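Vondham 衣物流转服务处
10/07/2018

1/16
入秋以来,本处陆续收到居民关于针织衣物洗涤、晾晒、收存及捐赠的来信。现将有关事项分条发布于本串,供各社区服务点张贴、转发。内容以棉质针织衣物为主,包括T恤、卫衣、薄绒衫及家居服;羊毛、真丝及带有涂层的外套另有说明,请勿套用。

2/16
关于洗前检查。请逐件翻看衣领内侧及侧缝处的洗涤标识。标识已磨损或剪除的,一律按较温和的方式处理:冷水、低转速、中性洗涤剂。口袋务必掏空。Barnia 服务点上季度的登记本显示,洗后送来的衣物中,最常见的问题是纸巾碎屑粘附,其次为拉链未拉合造成的勾丝。

3/16
关于分类。深色与浅色分开,易掉毛的与易粘毛的分开。毛巾、浴袍不宜与针织上衣同洗。新购的深色卫衣,首次洗涤请单独进行,并将内里翻出。带有印花的衣物同样应翻面,印花处不可直接熨烫,也不可长时间浸泡。

4/16
关于洗涤剂用量。来信者中有不少人习惯“多放一点才放心”。洗涤剂过量会残留在纤维之间,晾干后手感发硬,浅色衣物还容易泛黄。请以包装所标用量为上限,半桶衣物相应减量。柔顺剂不宜用于吸汗类衣物。已经发硬的,可用清水再漂洗一遍,多数能够恢复。

5/16
关于水温。普通棉质针织物用冷水或微温水即可。家中有婴幼儿、病人,需要较高温度洗涤的,请先确认标识允许的温度,并接受一定程度的缩水。缩水通常集中在头几次洗涤,衣长方向较为明显。购买时尺寸恰好合身的,应将此项考虑在内。

6/16
关于污渍。处理污渍宜早。汗渍可用中性皂液轻压,静置片刻后再洗;油渍可先以少量餐具洗洁精点涂;血渍只用冷水。来源不明的污渍,请勿先用热水,也请勿自行混合多种清洁产品。氯漂产品与酸性清洁剂同用会产生有害气体,这一点请各服务点在张贴时以较大字号注明。

7/16
关于脱水与晾晒。卫衣一类较厚的衣物吸水后分量很重,提起时请托住衣身,勿只拎两肩。出桶后应尽快抖开。晾晒以平铺或横搭为宜,横搭时将腋下位置对准晾杆,衣架容易在肩部顶出凸点。深色衣物避免正午直晒。晾衣房的除湿设备每日开放时间,以各楼公告为准。
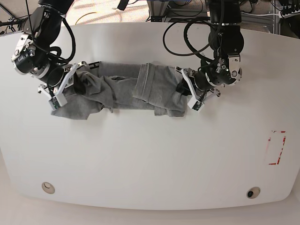
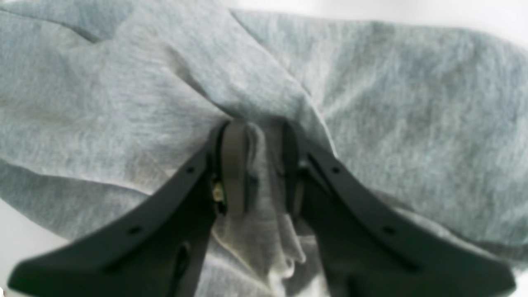
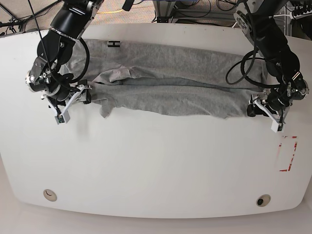
8/16
关于折叠前的整理。针织布由线圈相互串套而成,受力时会沿受力方向拉长,松开后回缩的程度则视纤维、织法和含水情况而定。因此整理时宜先将衣物放平,用手掌由中央向外推抚,最后再对齐边线。若只捏住一处用力拉扯,布面便会以该处为中心起皱,第二张图中灰色布料的褶纹即由夹捏处向四周散开,可作参考。遇到这种情形,请先放松手中的布,再从旁边将折纹推开。半干时整理效果较好,但收入柜中之前必须晾透。

9/16
关于折叠方式。本处不规定统一折法,各家柜体尺寸不同,合用即可。通行的做法是将衣物正面朝下铺平,两侧向内折,袖子顺衣身方向放好,再自下摆向上对折。连帽衫的帽子可平放于背部一并折入。带金属扣件的,请在扣件与布面之间垫一层薄布。折痕请勿长期固定在同一位置,换季取出时重新折一次为好。

10/16
关于存放环境。柜内应保持干燥、通风,衣物不宜塞满。Costska 片区部分底层住户反映柜体背板有霉味,本处请 Jouko Saarela 到户查看,他的意见是柜体离外墙至少留出一掌宽,雨季期间定时开柜门。已出现霉点的衣物请单独取出,在室外刷去表面霉迹后再行洗涤,勿与其他衣物混放。

11/16
关于防虫。纯棉织物受虫害的情况少于毛织物,但沾有汗渍、食物残渍的棉衣同样会招虫。洗净晾透是首要措施。樟脑类产品请按说明使用,以纸包好,不与衣物直接接触,有婴幼儿的家庭不建议使用。真空压缩袋适合短期收纳,厚绒类衣物压缩过久,绒面不易恢复。

12/16
关于起球。起球多见于腋下、袖口和侧腰等摩擦部位,与穿着时间有关,不代表衣物已不可用。请将衣物放在平整的台面上,用去球器轻贴布面移动,避开接缝和线头。请勿用手直接揪扯。Sofia Vlachopoulos 在 Ocampo 服务点开设修补课,讲授去球、补洞和更换罗纹袖口,每期名额17人,下一期报名请向该服务点前台登记。

13/16
关于捐赠标准。可接收:洗净晾干、无破洞、无异味、拉链完好的成人及儿童衣物;轻微起球、轻微褪色者亦可。不接收:内衣裤、袜子、潮湿衣物、沾有油漆或机油的工作服。外套口袋请再次检查。去年一年内,本处在送来的衣物中找到过家门钥匙、助听器电池和一份未寄出的选课表,均已设法归还,但并非每次都能联系到失主。

14/16
关于送交方式。请用透明或浅色袋装好,每人每次以2袋为限,袋口系紧,写明“成人”或“儿童”。请勿在闭门后将衣物放在门外。Barnia 服务点门前坡道现正施工,推车及轮椅请走北侧入口。行动不便者可预约上门收取,由 Joni Lehtinen 负责排期,预约时请说明楼层及有无电梯。

15/16
关于去向。验收合格的衣物分送 Barnia、Ocampo 两处流转架,居民可凭登记卡自行选取,不收费用。在流转架上陈列满11周仍未被取走的,转交合作的再生布料单位,裁作擦拭布或填充料。不少来信询问可否指定受赠人,本处目前不办理此类委托,请见谅。Dzifa Quansah 汇总的去向表每季度张贴一次,4月以来的各期可在服务点查阅。

补充几项问答性质的说明,仍归入本条:
“洗过一次的新衣服要不要剪掉吊牌再送?”请剪掉,并取下塑料别针。
“校服能不能收?”能收,校徽请保留,以便毕业班与新生之间调换。
“缺一颗扣子算不算破损?”不算。如有备用扣,请装入小纸袋别在领口内侧。
“宠物用过的毯子呢?”本处不收,可向收容站询问。

16/16
关于意见反馈。本串发布后,如有条文与各楼管理规定不一致,以所在楼宇的书面规定为准,并请将不一致之处告知本处。来信请写明服务点名称,口头意见可在开放时间内向前台提出,前台会当场记入登记本。

另据 Aatos Lahtinen 转告,部分楼宇洗衣房的旧版告示仍写着“卫衣可高温烘干”,该告示已经废止,请见到者代为取下。新版告示改为低温烘干、未干透前取出平铺晾至全干。尚未收到新版的楼宇请向本处索取,大约两日内送达。

各服务点转发时请保留全部条目及顺序。如版面不足,可先张贴第6条与第13条,其余条目随后补齐。

Vondham 衣物流转服务处

补充(同日)
有居民在第7条下询问,室内没有横杆时厚卫衣如何晾晒。可使用两只衣架并排,一只挂衣身,一只托袖子,将重量分开;也可平铺在晾网上,中途翻一次面。晾网请勿放在取暖器上方。

补充(同日)
第9条下有人问及袖子特别长的衣物。袖子可来回折两道,与侧边齐平后再行对折,袖口罗纹朝外放,以免长期受压变形。儿童连体衣按同样方法处理,裤脚折至腰部即可。

补充(同日)
第12条所列修补课,工具由服务点提供,待修的衣物请自备,并事先洗净。已报名但不能到场的,请提前告知 Ocampo 前台,以便候补者参加。课程不代客修补,确需代修的可在前台领取附近裁缝铺的名单,价格由双方自行商定。

补充(同日)
第15条所述登记卡,遗失后可在任一服务点补办,携带住址证明即可。旧卡号随即停用。同住家人可以共用一张卡,选取衣物时请在登记本上写明取用人的姓名。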